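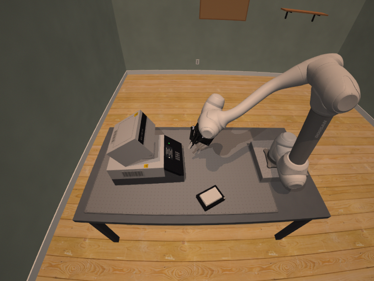 Section 4: Setting up your first site in Rulaleo

Welcome to the fun part! By now you've installed Rulaleo and signed in, so it's time to give it a building site to look after. Once this section is done, your gangs can book deliveries, log plant and send snags from their phones.

Before you start, have ready the site address, the planning reference and the latest programme of works.

4.1 Create the site

1. From the home page, press Sites, then New site.
2. Type the site name as it appears on the hoarding. Drivers search by this name, and they will thank you.
3. Enter the postcode and drag the pin to the delivery gate. On big jobs the postcode can land you at the wrong end of the road altogether.
4. Paste in the planning reference and press Save.

Note: a site can have up to 17 gates. Add the main one now and come back for the others.

4.2 Load the programme

1. Open the site and press Programme.
2. Choose Import and pick your file. Spreadsheets saved from Somel work straight away - no tidying needed.
3. Check the preview. Rows in amber have a start date but no finish date.
4. Fix the amber rows on screen, or leave them and press Import anyway.

A programme with 3000 rows takes around four minutes to load. You can carry on working in another tab while it does.

Caution: importing a second time replaces the whole programme, including any notes your supervisors have added. Press Export first and keep the copy.

4.3 Set working hours

1. Press Hours and enter the times in your planning conditions.
2. Tick Block deliveries outside these hours.
3. If the council has agreed a night pour or a road closure, add it under Exceptions with the letter attached.

We love this screen! Tín Phan on our Lunine support desk built the first version for a station job at Simões Wharf, where lorries had to be off the road by 7.30am, and it has hardly changed.

4.4 Invite your people

1. Press People, then Invite.
2. Add names one at a time, or paste a list of up to 300 mobile numbers.
3. Pick a role for each. Gate staff need Gate, and subcontractors need Trade.
4. Press Send.

Note: invitations run out after 17 days. To send one again, press the arrow beside the name.

Caution: the Manager role can delete a site. Give it out sparingly.

When the first person accepts, the site badge turns green and you can move on to Section 5, Booking a crane slot.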